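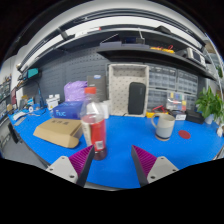
Kylie Fairweather
Office Manager, Lowther Window Washing

Do I need to be home?
For outside work, no. Leave the gate unlocked and we'll put the invoice in your mailbox. For inside glass, an adult has to let us in.

How many people come?
A crew of two for most houses.

Do you take down the screens?
Yes. We brush them, wipe the frames and put them back. Solar screens are extra.

What if it rains?
We work in light rain. If there is lightning or high wind, we call you and reschedule at no charge.

Do you serve Murdale?
Yes, from spring through October. Travel is included in the price.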